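2023-08-21

Up before six and could not get back to sleep, so I had coffee on the back step and then decided it was finally time to deal with the tea drawer. I have been putting it off since we moved the bread box. The handle screws had worked loose and it rattled every time the dishwasher ran.

Glenys Bolger came by at eight with the hex keys I lent her in the spring, plus a bag of plums. She stayed for toast. She thinks the kitchen is too full and said so. I told her the kitchen is the only room in this house where things get used, and she let it go and talked about her sister's roof. The estimate on that came in at $2170, and she is going to get another one before she signs. I would too.

After she left I took everything out of the drawer and put it on the dining table. There was more in there than I expected: rubber bands, a tea ball with no chain, birthday candles, a warranty card from Prindik for a blender we gave away, and 2 keys that fit no lock I could find. I tried them in the shed and the side gate. They went into the jar with the other keys. I know that is not solving anything.

I wiped the inside with a damp cloth and let it dry with the window open. Then I took the handle off and put it back on. It came off easily, but lining the posts up again took three tries, and I dropped one of the screws behind the stove and had to fish it out with a ruler. The handle is a good one. I bought it from Kruger on Second Street, over 30 dollars, and I thought at the time it was a foolish price for one piece of metal. It is much bigger than the drawer needs, but I can pull it with my elbow when my hands are covered in flour, so I have stopped feeling bad about it.

The other job was the counter. The canisters along the tile had drifted out into the middle over the summer and I was down to a strip just wide enough for a plate. I moved everything back against the wall. The board stays out in front where I use it. The green plate from the children's set stays in the drawer, and the rest of the play food sits on top, because when the grandkids are over they want their kitchen next to mine. The watermelon and the lemon are the favorites. I have been served that lemon as soup, as a cake and as medicine.

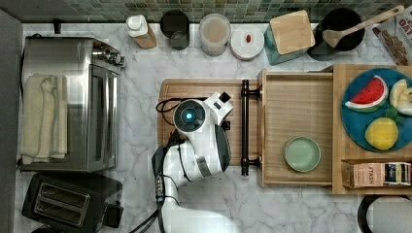
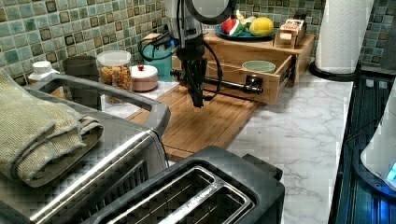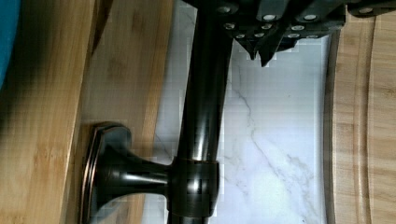
The counter and the drawer handle, August.

By then it was past noon and I had a sandwich standing up. Brijesh Pathak called about the book group. He wants to move it to his place in November because of his new chairs. I said yes. He also asked if I had finished the book and I said I was on page 346, which is true, but I skipped a good part of the middle to get there. The man walks across a desert for a very long time.

Went to the store in the afternoon. They were out of the Adum crackers again, and the shelf tag was gone too, so I think that is the end of them. I bought the Starutetti breadsticks in their place. They are saltier and they break in the box. Also got eggs, dish soap, onions and a birthday card for Ellen's youngest, who will be seven. I stood in front of the cards for too long. Most of them play music now and I did not want to do that to her mother.

When I got home I sorted the tea. I had let it get out of hand – open packets in three different places, some of them so old they smelled like the cupboard. I threw out the chamomile and an orange one I never liked. What is left fits in the lower part of the bamboo unit and I can see all of it without moving anything. I made a cup of the black and drank it at the table with two of Glenys's plums. They need another day.

The key jar is now on the windowsill, which is the wrong place for it, but I got tired of deciding. The candles went in the cake tin. The warranty card went in the recycling. I still have a pile of small things on the dining table that belong nowhere, and I put a dish towel over them so I would not have to look at them during supper.

Supper was an omelet with onions and the end of the cheddar. I used the big pan and it was too thin at the edges. I should use the small pan when it is only me.

My back is sore from bending down behind the stove. It needs to be pulled out and cleaned back there, and I can't move it alone. While I was after the screw I also found a clothespin, a great deal of dust and a green crayon. I will ask Tom when he comes for the ladder. He owes me for the tomatoes.

Tried the drawer a few times before turning off the light. It still sticks a little on the left side when it is nearly shut – it might be the damp, it has been close all week. I rubbed a bit of candle along the runner and it was better after that. Will see how it is in the morning.

Need to remember: call the dentist, return the library books, card in the mail by tomorrow, stamps.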